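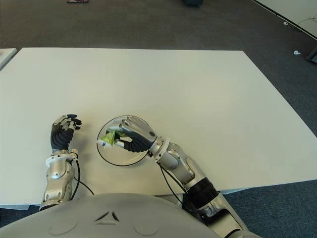
3/6/26

Spent the whole session on the packet task by remote control. Target for the set is 400 demonstrations and I logged 63 before my wrists gave out, of which 11 get thrown away. The task as Zuvemis wrote it up is one line long: pick up the packet, put it on the plate, let go, return. I drove both arms but only the right one does anything. The left I parked on the table with the hand half open, same pose every time, so the policy does not learn to wave it around. The glass plate is a nuisance. It is clear apart from the thin dark rim, so on the head view the white table comes straight through it and I end up placing the green packet by the rim alone. I asked for an opaque plate in the last batch and was told that clear is wanted. Fine.

Most of the trouble is height. Through the headset I judge left and right well enough and depth badly. When the hand is over the plate I have no feel for how far the packet hangs below the fingers, so I come down slowly, stop, come down again. All of those stops go into the recording. Rami Ghanem went through the first batch and said the pauses show up later as hesitation: the trained arm reaches the spot where I used to stop and sits there. His advice was to pick one speed and keep it, even if the placement is a little off. I tried that for the second half. Placement got worse by eye, but the traces are much smoother and I think he is right.

Grip is the other thing. The glove maps my fingers to the hand one to one, with a scale factor on the thumb. If I close my own hand in a relaxed way the robot's thumb lands short and the packet slides toward the tips. I now start with the thumb and bring the fingers to it. It feels backward but it gives the same grip nearly every time.
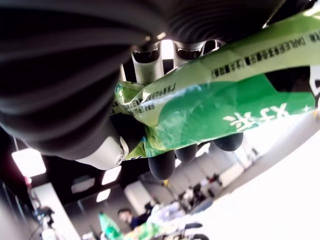

I also changed how I watch. Until now I kept the wrist view in the corner of the headset and ignored it. Today I made it large for the pick and switched back to the head view for the move. With the wrist view I can tell whether the film is bunched between the fingers or only touched by them, and those two look the same from above. The switch costs me a moment each time. I would like it on a foot pedal. Wrote to Barell asking if the spare pedal still works with the new build.

Discards, for my own record. Most were drops during the move. A couple were bad starts, where I had begun moving before the recorder was on. One was a release where the packet stuck to a fingertip and came back up with the hand. I nearly kept that last one, since I shook it loose and finished the placement, and a recovery is worth having. But the instructions for this set say clean runs only. I saved it in a separate folder under "recoveries" and will argue for it in April when the next set is planned.

Teshome's sync check flagged 13 runs with a lag between the glove and the arm. Not counted as discards yet. I replayed a few and could not see it, so it may be small enough to correct in the time stamps. Left a note in the log.

Tried replaying one good run open loop at the end, no operator, packet set down as near as I could to its old spot. The hand closed on the very edge of it and lifted, then lost it over the table. Expected. The start position was off by less than a finger width and that was enough.

To do: lower the chair, since my elbow hits the armrest on the far reach. Recalibrate the right thumb before the first run and not after. Vary the start spot of the packet more, I have been putting it in the same place out of habit. Ask whether Flindent wants the left arm parked or out of view for the next task.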